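hayley_ackroyd
Evening all! Our club has picked the bathroom tidy-up for the Kuduvbridge round in February, and we've got as far as the toothpaste leaning in its mug by the sink.
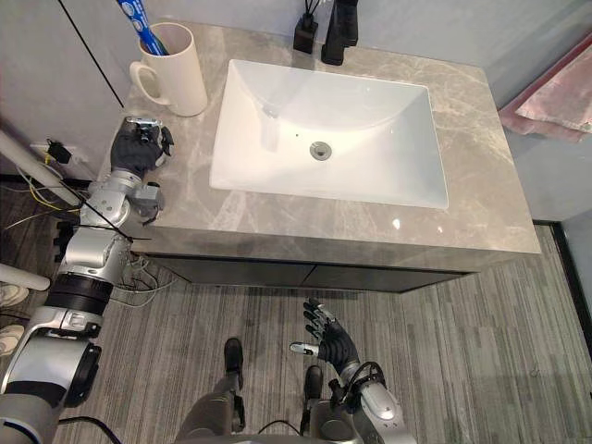 We're on 741 points in practice, and I do think the towel task is worth a go – it's only 4 weeks of work.

tguerra
Lovely stuff, Hayley, but I'd disagree there. Towels ate our whole term, bless them. Stick to the mug.

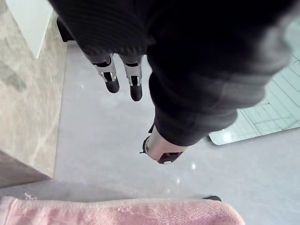
How many can be on a team?
Up to 7, plus one teacher.

hayley_ackroyd
Thanks Thomas, still tempted though!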